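Chapter 3
Building a Gripper at the Kitchen Table

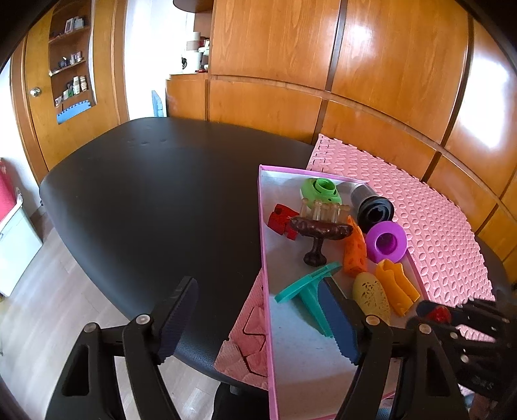
Figure 3.1 Two grippers at a tray of toy pieces. The gripper at right is holding a small red object.

In Chapter 2 you drew a linkage on paper and cut it out of cardboard. In this chapter you will build one that can close on an object and hold it. The design is called the Wemamo, after the shared workshop where Ebenezer Fiadzo made the first version. It needs no motor at this stage. You work it by hand, and the motor is added in Chapter 5.

Starting by hand has a practical benefit. When a motor drives a gripper and the object drops, the fault could be in the wiring, the code, the gears or the fingers. With a hand-held tool, you feel the object begin to slide. Most builders change their finger pads several times before they are ready to wire anything.

Look at the pivot pins on the grippers in Figure 3.1. Each pin joins two links and lets them turn against each other. Section 3.2 explains how the spacing between pins sets the path of the fingertip. Small errors matter here. A hole drilled a little too wide gives a loose joint, and the looseness adds up from one joint to the next until the fingertips no longer meet.

The finger pads are separate parts — you should be able to take one off without taking the arm apart. Ridges help on soft or uneven objects. On a smooth cylinder they may touch only along a few lines, and a flat, slightly soft pad can do better. You will make both kinds and compare them.

Choose your test objects before you build. A good set includes something round, something with a hole through it or a hollow in it, something thin and something that rolls. Old toys work well. Put them in a shallow tray so they stay within reach when they slip. Keep each object under 300 grams, which is the limit for the light arms used in this chapter.

What you will need
Set of links and pins from the Ellton pattern sheet (Appendix B)
Material for four finger pads, two ridged and two flat
Hand drill and a small round file
Shallow tray and test objects
Notebook

Allow 60 minutes for cutting and filing and another 40 for assembly. File the holes a little at a time and check the fit with a pin as you go.

3.1 Parts of a Gripper

A gripper has a base, two arms and two fingers. The base is the part that stays still while the arms move. In a hand-held gripper, your hand supports it.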